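Vilero Bond Desk Review: A Cheap Way to Track Corporate Debt

Updated 18 July 2024

I own individual corporate bonds along with the usual stock funds, and keeping track of them at my brokerage has always been a chore. Coupons land in the cash account with a code instead of a name, call dates are buried three screens down, and the yield shown is often the one from the day I bought. Vilero Bond Desk is a web-based tracker that promises to fix all of this for $19 a month. I started paying for it in May and have used it most mornings since.

Setup

You can link a brokerage account or upload a spreadsheet. Linking failed twice for me, so I went with the spreadsheet. The template asks for the CUSIP, face amount, purchase price and settlement date, and the tool fills in the rest. My list has 48 positions. All but two were recognized right away. The two misses were small private placements, and I entered them by hand without much trouble.

What it does well

The cash calendar is the main reason to subscribe. It lays out every coupon, maturity and possible call by month, and you can filter by issuer. I checked the coupon amounts against my own records and they matched to the penny.

Call handling is good too. Each callable bond shows yield to worst next to yield to maturity, with the call schedule one click away. One of my holdings, a Rakora senior note, can be called next year at a small premium. My brokerage screen only showed the final maturity. Vilero put the call date on the calendar and sent me an email when the notice window came into view.

The issuer pages are short and useful -- debt by maturity year, interest coverage and links to the filings. They update within a day or so of a quarterly report.

What it does poorly

Pricing is the weak spot. Quotes are end of day, and thinly traded bonds can carry a stale price for a week or more. The Valdebenito bonds I hold showed the same price for six trading days in a row, with nothing on the page to say the quote was old. A simple date stamp would solve it.

Municipal bonds are covered, but barely. I have some Clarnusville water revenue bonds, and the tool treats the interest as taxable unless you change a setting on each one. Foreign currency bonds are converted to dollars at the daily rate, and you can't turn that off.

The screener lets you save 261 results at most. That sounds like plenty until you search investment-grade industrials with no maturity limit.
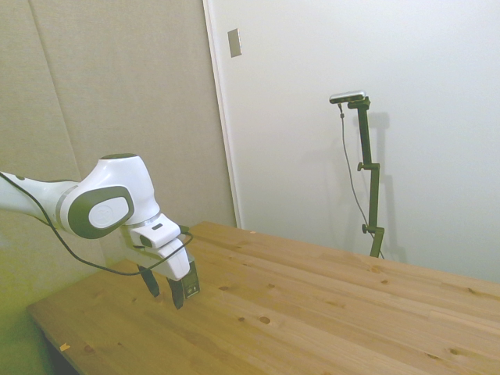 A white robotic arm over a light-colored table. 

Cost

The monthly plan is $19 with no contract. There is a free version limited to five bonds and no email alerts. A bond with a face value of $1000 counts the same as one for fifty times that, so people who buy in small pieces will hit the free limit fast.

Customer support answers by email only. I wrote in twice, once about the failed link and once about the stale prices. Both replies came the next business day. The link problem still isn't fixed -- I was told to keep using the spreadsheet.

Who should buy it

If you hold a ladder of a dozen or more corporate bonds and plan around the income, the calendar and call alerts are worth the fee. If you own bond funds, or mostly munis, skip it. I'm keeping my subscription for now and will look again when the annual plan comes out.

Rating: 3.5 out of 5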